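4.2 更换底线与调整梭壳张力

适用机型:Horkik 系列单头绣花机。操作前请关闭主轴电源,并等待指示灯熄灭。

1. 将针杆升到最高位置,抬起压脚,取下绣框。

2. 打开梭床盖,捏住梭壳的扳手向外拉出。取出空梭芯,用毛刷清理旋梭内的线屑。

注意:不要用压缩空气直吹梭床,线屑会被吹入剪线机构。

3. 将绕好的梭芯放入梭壳,底线从缺口穿过,压到弹簧片下方,线头留出 9 厘米。拉动底线时,梭芯应按顺时针方向转动。

4. 检查张力。提住线头,让梭壳悬空,轻抖手腕,梭壳应下滑一小段后停住。一直下滑说明过松,完全不动说明过紧。
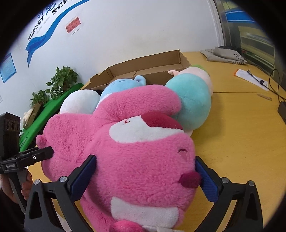 5. 用小号一字螺丝刀调节弹簧片上的大螺丝,每次转动不超过八分之一圈,然后重复第 4 步。小螺丝只起固定作用,请勿松开。

6. 装回梭壳,听到“咔嗒”一声为到位。未到位时开机,可能打断机针或损伤旋梭。

7. 合上梭床盖,接通电源,装好绣框,以每分钟 600 针的速度试绣一段缎纹。翻看背面,底线应位于中间,占针迹宽度的三分之一。底线偏宽时,先适当放松面线,再考虑调整梭壳。

提示:使用 Shboul 三角异形涤纶线时,面线张力应比普通涤纶线略低。换用金属线须把速度再降一档,并改用大孔机针。

8. 试绣合格后,在控制面板上选择“底线复位”,将余量计数恢复为 92。跳过这一步,缺线报警会提前响起。 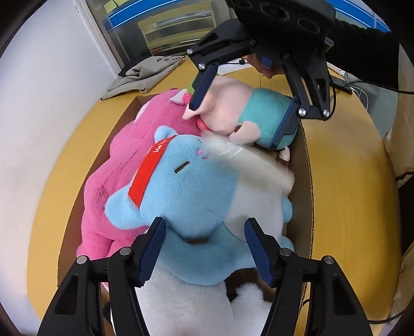 4.3 旋梭加油

1. 每天开机前在旋梭轨道上滴一滴白油,只用随机附带的 Wesstead 油壶。

2. 空转 3 分钟,再用废布试绣,确认针迹上没有油渍后方可上正式面料。

小心:加油过量会污染底线,并使线屑结块。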